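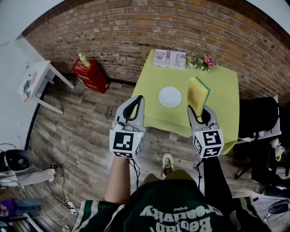
Floltau hand-held gripper pair: set-up and care notes

Maintained by Nabila Setiawan, Flaltico. This file accompanies the Floltau recordings and covers the gripper pair at the table station only.

Preparing the station
Lay the cloth flat and set out the plate and sponge. Route the cable of the left gripper downwards, clear of the operator's feet. Both grippers must start with their fingers open.

Marker cubes
Each gripper carries a white cube printed with black square patterns. Wipe the faces with a dry cloth after every 18 recordings. A scratched or lifting face must be replaced before work continues, and the new cube entered in the Niltach log.

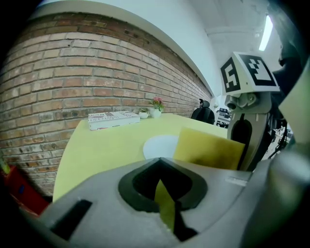
Fingers and housing
Open and close the fingers fully 3 times before use. Remove sponge crumbs from the black lining with a soft brush. Inspect the housing for cracks after 400 recordings and return the gripper for service after 1,000.

Faults
Report faults to Kurniawati Saragih, quoting the gripper side and the last recording number.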